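About us

Hi, and thanks for clicking through to the page most people skip! I'm the one who started Postier, so I get to write this bit, and I've rewritten it enough times that the web person has asked me to please stop.

Postier weighs, sorts and packs small orders for other companies. If you've bought work gloves, a tote bag or a bundle of shop cloths online from a little brand you'd never heard of, there's a decent chance it passed through our building in Prastwood first. We get goods in bulk, we weigh them, we check them against the order and we send them on their way. It's not glamorous work and I love it.

We started out at one folding table in a rented unit in Plumbridge, with a kitchen scale and a label printer that jammed if you looked at it wrong. There are 16 of us now. We moved to Prastwood when the Plumbridge place got so full that you had to walk sideways to reach the bathroom (I'm not kidding, ask anyone who was there).

How the robots came in

Our biggest headache was always the weighing bench. Pick up a piece, put it on the tray, read the number, put it in a crate, do it again. On our busiest day last October we put 1,324 pieces over that bench, and the people doing it went home with sore shoulders and not much to say for themselves. I did a few of those shifts myself and I was cranky by lunch.

So we started the Tiwari project, which is our name for the two-armed robot setup and everything that goes with it – the training, the new shift plan, the long arguments about where the conveyor should go. I should say right here that it's still a work in progress. Some kinds of cloth it handles nicely. Thin slippery bags, not so much. Anything that has to be folded neatly still goes to a person, and I expect it will for a good while.

What changed for the people

This is what job applicants ask about first, and fair enough. Before we ordered anything I stood up in the break room and promised that no one would lose their job over Tiwari, and no one has. But jobs did change, and I'd be fibbing if I said everybody was thrilled on day one. Two of our longest-serving packers didn't like it at all. They'd gotten fast at that bench and were proud of it, and now here I was telling them a machine was going to learn it. I hadn't thought enough about that, and I should have talked to them sooner.

What we do now is rotate. Each shift has one person running the robot bench, which means setting out crates, watching the picks, stepping in when a piece gets dropped or bunched up, and writing down what went wrong. We pay extra for those hours. Training takes 5 days, all of it on the clock, and you don't need any kind of technical background. You do need patience! The rest of the crew has more time for checking, repairs to damaged packaging, and answering customers, and it shows in the mail we get.

We also have a rule that the person at the bench can stop the arms whenever they want and never has to explain it to me. If it feels off, stop it, go get a coffee, and we'll sort it out together.

One surprise was how good our packers are at teaching the thing. They know how a cloth flops over when you grab it by the wrong corner, and they can tell you where a piece should sit on a tray without thinking. A lot of our bench layout – how close the crate is to the scale, which side the belt runs – came from them and not from the manual.

Come work with us, or just come by

We hire mostly from the neighborhood and we run 3 shifts, so if evenings suit you better, say so when you write. We're also happy to show small groups and school classes around. Wear flat shoes and bring a sweater; my sense of temperature is apparently different from everybody else's. Use the form on the contact page and it'll land in my inbox, and I do read them all, usually with a sandwich in one hand.

The weighing bench:

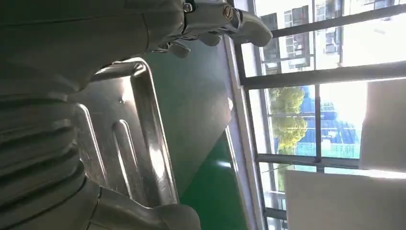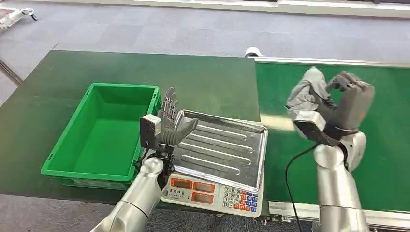
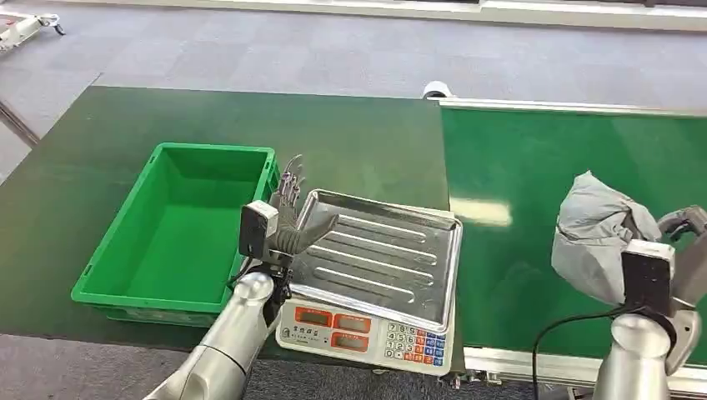
Steel tray and green bench top at Postier, Prastwood. In the last picture, the right hand has hold of a gray piece over the belt.

Page last updated December 18, 2025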